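Cell 3 notebook, October, Tuesday
Both hands back on. Canister position, wrist play, left cable. Entry by Felista.
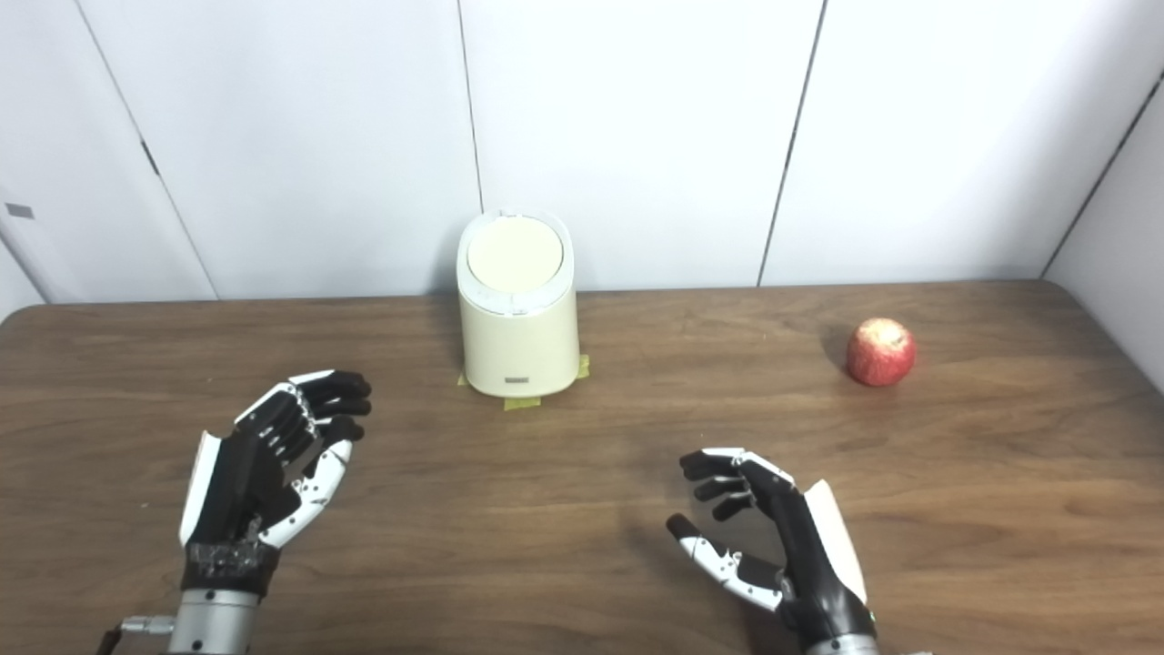
Cell 3 after refit, both hands at ready, canister on tape, apple out to the right.

Started 8:40. Left hand went back on last night with Eylül, right hand this morning. Power up clean on both. I don't put much weight on that. It powered up clean last month too and we lost most of a week.

Reminder of where we were: the pick success on the canister lid dropped over a stretch of days and the log blamed "grasp variance," which is the log's way of shrugging. Gratow's support person wanted us to update the hand firmware. Eylül thought the hand calibration had drifted. I thought somebody had moved the canister. We all got to be a little bit right, and I still don't think the firmware had anything to do with it.

Canister position

The tape is new. Old tape had been peeled and restuck so many times that the corner was a matter of opinion. I pulled all of it, wiped the table with alcohol, let it dry, laid fresh yellow strips and set the base on them with the gray plate facing the hands. Position taken off the side wall with the steel rule, not off the old tape residue. The residue was 2 mm off from the number in the setup sheet. Which one is wrong? The sheet has no initials on it, so I can't ask anyone. I went with the sheet and wrote my initials next to it.

Please do not slide the canister to read under it. Lift it straight up. If a strip comes with it, replace the strip, don't press it back down.

The apple has no tape and isn't supposed to. It's the free object and goes anywhere on the right rear part of the table, clear of the canister. Eylül wants to swap it for the Clisora foam one so we stop buying apples. Fine by me, but the foam one weighs next to nothing and I'd expect the closing force to look better than it is. If we switch, start a new run number.

Wrist play

Left: none I can feel. Right: a little, in rotation, with the power off. Took the right hand off again, found one of the flange screws short of torque, the one you can't get the driver onto squarely. Used the long hex bit. Back on, play gone. Marked all the screws with paint pen so next time we can tell at a glance if one has walked.

I am not claiming the loose screw explains the lid misses. The lid is mostly a left hand job in the current sequence, and the left was tight. What it might explain is the right hand brushing the canister on the way back to ready, which I saw twice last week and which nobody else wrote down. If you see contact, write it down even if the run passes.

Left cable

This is the part I trust least. The connector sticks out on the outboard side of the left wrist and the cable leaves from there with not much slack. Oda's drawing shows the cable going up the back of the forearm in two clips. Ours never had the clips. With the arm at full reach across the table I could see the jacket pulling at the connector body, and a pull there would give exactly the sort of dropout that shows up as one finger being late.

Did for now: added slack, one loop, hook and loop strap on the forearm, strap loose enough to get a pencil under. Drove the arm by hand through the whole sequence at low speed and watched the connector the entire time. It stays put. Then wiggled it on purpose with the finger readout up. No dropouts in five minutes of being rude to it.

That's a weak test and I know it. Low speed and my fingers are not the same as a full shift. Clips are on order from Osia and the strap is temporary. I'm writing "temporary" here so that somebody can quote it back to me in spring.

Hand calibration

Ran the open/close routine on both hands, cold, then again after 20 min of cycling. Left: ring finger offset moved between cold and warm, the rest stayed. Right: no change worth writing. Took the warm values for both.

The routine prints PASS in either case, for both sets, including the one with the ring finger off. So PASS means the routine finished. Look at the numbers.

Checked the thumb screws while I was in there, both sides. All snug. Wiped the fingertips, ran each digit through its travel one by one and listened. Right index has a faint tick near full close. Same tick as before the refit, going by my note, so I left it alone. Eylül heard it too and says it's the joint cover. Maybe.

Test runs

Started at 11:15, ran up to lunch and then on until 3. Sequence is the usual: both hands from ready, left to lid, right steadies the body, lid off, lid back, return.

217 cycles. 3 misses on the lid, all in the first 26. After that none.

Before anyone gets happy: the misses came early and the warm offsets are the ones loaded, so my reading is that the left hand was still cold and the ring finger was out. If so, the fix is a warmup before the first real cycle, and the tape, the screw and the strap are just good housekeeping. But I changed four things in one day, so I can't prove any of it. Should have done them one at a time. There wasn't time, and I'd probably do the same again, but it means the number above tells you the cell works and tells you very little about why it didn't.

No contact with the canister on the return that I saw. I was away from the cell for part of the lunch stretch, so read that with care.

To do

Tomorrow, first thing: run cold, no warmup, warm offsets loaded, nothing else touched. If the lid misses come back and then go away, it's temperature.
Same again the day after with the cold offsets.
Clips on the left forearm when they arrive. Take the strap off and throw it out.
Setup sheet: put a date and initials on every dimension. I'll do the canister ones, Eylül has the arm ones.
Paint marks on the left flange screws as well. Ran out of pen.
Ask Gratow what changed in the firmware between ours and theirs. A list this time, please. "Improved stability" is not a list.

Added 4:30, Eylül

Looked at the tape position against my own rule and got the same as Felista, so the sheet number is at least repeatable. I still think calibration was most of it. Also the strap had crept down the forearm a little by the end of the day. Moved it back up and put a pen line at its top edge. Check it in the morning before you power up.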